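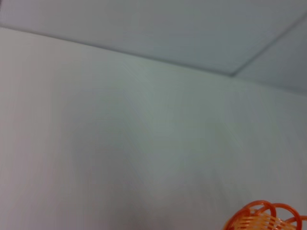
5 min read

Cell technician, two-arm robot cell (part time, 33 hours a week)
Kundunex, Cloltska site
Start: April

We are looking for someone to take over the daily care of Sison, our two-arm tabletop cell. Sison picks things up, puts them down, hands them from one side to the other, and does it many times a day while cameras at the wrists and above the table record everything. It's a lovely machine to work with and it rewards a person who likes keeping things right. If you have ever taken apart something that worked fine just to see how it could work a little better, please read on!

What the cell is

Two arms face a white table, each with a black parallel gripper at the end. There is a camera at the wrist and another that looks down from above, and a control cabinet under the bench. The objects are household stuff: baskets, plates, small plastic things. The software that runs the sessions was written in house. The maintenance log is kept in Grorkard, which is our own too, and it is a bit plain to look at but you can find anything in it. As of this posting it holds 2,119 entries for this one cell, going back to the first bolt.

You would be the main author of the next ones.

What a day looks like

You come in at 7:30 and the operators start at 9:00. That first stretch is yours. Power up the cabinet, let the arms find home, and run the joint check. Wipe the finger pads and look at them under the lamp for wear. Run a hand along each cable with the power off and feel for stiff spots or nicks, especially where they loop away from the housing, then check that the loops have enough slack for a full reach. Open and close both grippers through the whole stroke and listen. (You'll learn the sound quickly. A dry gripper has a sort of cough.)

After that come the cameras. We shoot the calibration board from the wrist cameras and from the overhead one, and compare the result with the day before. If a wrist camera has shifted on its bracket even slightly, the grasps go off to one side, and it's much nicer to find that at 8:15 than after lunch.

Once the operators are in, you are on call for the cell and working on your own list in between. Things on the list this month: a new bracket for the overhead camera, reprinting the cable clips, a set of softer pads for thin-rimmed objects, and sorting out the spares drawer, which has needed it for a long time.

The cell stops for 60 minutes in the middle of the day. You get lunch then like everyone else - we rotate who does the midday wipe-down so it never falls on the same person.

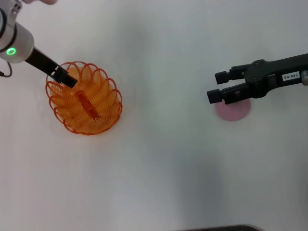
The open-rim baskets teach you more about gripper setup than anything in the manual, one of the operators told us when we asked what should go in this ad, and a new person ought to get a whole morning with them before touching a single setting. We agree, and your first week has that morning in it.

Looking after the grippers

This is the part of the job that takes the most skill, so here is more detail.

Each gripper has a number on a small label and is logged under that number. The one on the right arm at the moment is 148-06. When a gripper comes off for service, its number goes into Grorkard with the reason, the pad type and the torque used on the mounting screws. When it goes back on, it gets a fresh zero: fingers fully closed on nothing, then on the gauge block, then on nothing again. Three readings that agree, and you sign it off.

Pads are swapped by condition, never by date. You'll be judging that by eye and by thumb at first, with one of us next to you, and we keep a board of old pads in every stage of wear to compare with. Thin plastic is hard on the edges of the pads and flat objects are hard on the tips, so the two sides of the cell rarely wear alike.

Repairs you would do here at the bench: pads, fingers, connectors, fans, camera brackets, cable runs. Joint modules go back to the maker. You would pack them, write the fault note and chase them, and a good fault note is a real pleasure to write. Say what the arm was doing, what it was holding, what you heard, what the log says, and what you have already tried.

We would love to hear from you if

- you have looked after a machine that other people depend on (a robot is great, but so is a packaging line, a loom, a print shop, a CNC router or a stage rig)
- you can crimp a connector that stays crimped
- you write things down as you do them
- you are happy to power down a cell with people waiting, and say so out loud
- you can read a short Python script and change a value in it without worry. Writing your own is welcome and we will help you learn

You don't need a degree. You don't need to have touched this kind of arm before, either. The last two people in our repair corner came from bicycles and from dental equipment.

Please do know that the job involves reaching over a table for a good part of the morning. The table height can be changed, and we have a rolling stool and a step. Tell us what would suit you and we'll set it up.

Training

Your first 30 working days are paired. You shadow, then do the morning check with someone watching, then do it with someone in the next room. Lockout training comes before anything else, and you get your own padlock and tag on the first morning. Nobody reaches into the cell with the arms enabled, and that includes the people who built it.

After the paired period you pick one improvement to the cell and we buy the parts. The past ones have been very good. The folding tray under the left arm that catches dropped screws was one of these, and so was the color code on the cables.

Hours and terms

33 hours a week, mornings and early afternoons. Permanent contract after the paired period. Work shoes and glasses paid for. The pay band is in the full posting at the Cloltska front desk and we send it to anyone who writes, before you spend any time on an application.

How to apply

Send us a page, in any format, about a machine you kept running. Tell us what went wrong with it and what you did. Photos and sketches are very welcome, crooked ones too. Add a few lines on when you could start. A résumé is optional.

We read everything and reply to everyone. If we'd like to meet you, we'll invite you for a morning at the cell, paid, beginning at 7:30 with the regular check. You will get your hands on a gripper (off the arm, on the bench) and a fresh set of pads, and there's coffee from 7:15.

Write to: cell jobs, Kundunex, Cloltska, with "Sison" in the subject line.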